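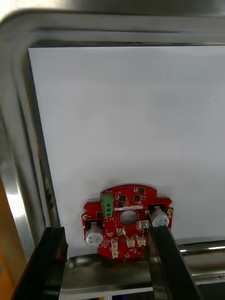

Remcombe Repair and Recycling: your questions

When are you open?
Wednesday to Saturday, 10am to 4pm. We close for the whole of February for stocktaking. The gate on Trerness Lane is locked at closing time, so please arrive by 3.30pm if you have a full car.

What small electricals do you take?
Anything with a plug, a battery or a cable that one person can carry. Kettles, toasters, toys, drills, radios and hairdryers are all fine. We do not take fridges, freezers or televisions. The council site takes those.

Does it have to be working?
No. Working items are tested and sold in the shop. The rest are taken apart for parts or sent for recycling.

Do I need to remove the batteries?
Yes, if they come out without tools. Put them in the tubs by the door. If a battery is swollen or leaking, leave it where it is and tell Dede Bonsu or whoever is on the desk.

What happens to the parts?
Motors, switches, leads and boards are sorted and kept if they can be used again. Metal and plastic go to separate skips.

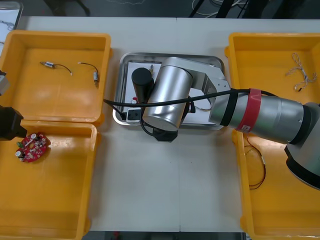
Small motors and a circuit board in yellow bins.

Can I buy parts?
Yes. Ask at the desk with the make and model number of your item, or bring the old part with you. Parts are sold as seen and we can't refund them.

Will you repair something for me?
We look at lamps, vacuum cleaners and kitchen items. There is a £4 charge to look at an item, which comes off the bill if you go ahead. Allow 2 weeks. We don't repair microwaves.

What about my data?
Please wipe phones, tablets and computers before you bring them. If you can't, Seul-gi Woo can wipe the drive while you wait, by appointment only.

Do you collect?
Only within Remcombe, and only for 2 or more boxes. Book by phone.

How much do you handle?
Last year we took in 1050 items. Almost half went back out through the shop.

Can schools or businesses use the service?
Schools can, free of charge. Businesses need a waste transfer note, so contact Chang-ho Son before you come.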